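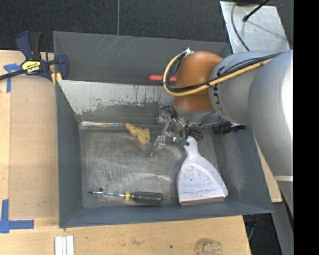
Kindine Morning Brief, six months in

I signed up for Kindine in the belief that an investor who reads more before breakfast will do better by lunch. My portfolio has not confirmed this. The newsletter, though, is pretty good, and I have renewed it, so take the grumbling below in that spirit.

For $335 a year you get an email before the opening bell, a calendar of economic releases, and a stock screener that I will come to when I've calmed down. The email is the reason to pay. It tells you what futures are doing, which companies report, and what the bond market is upset about. Most days Jean Geddes writes it, and she has a gift for admitting when a half-percent drop has no explanation. Her competitors always find one. Usually it's "jitters."

On Fed days the thing swells to twice its size and everybody on staff gets a paragraph. Last Wednesday the Fed left rates where they were, and I was given 2 separate charts of where officials think rates will be in years when some of them will have retired. I read both. I then did nothing, same as the Fed.

The calendar is plain and works. You can hide the releases you don't care about, and I have hidden a lot of them. It shows times in Eastern only, so my brother-in-law in Oregon has missed the jobs report twice and blames me.

Now the screener. It offers up to 200 filters, and they reset if you look away. I built a sensible search for dull companies with low debt, went to refill my coffee, and came back to a list of every bank in Ohio. Support (a patient man called Gaurav Malhotra) told me a fix was planned for January. He didn't say which one.

If you already pay for Kavetti, you have a better screener and a worse email, and I wouldn't carry both. If you mostly own index funds, you need neither of them, but you probably knew that and are reading this anyway.

Four stars. The missing one is for Ohio.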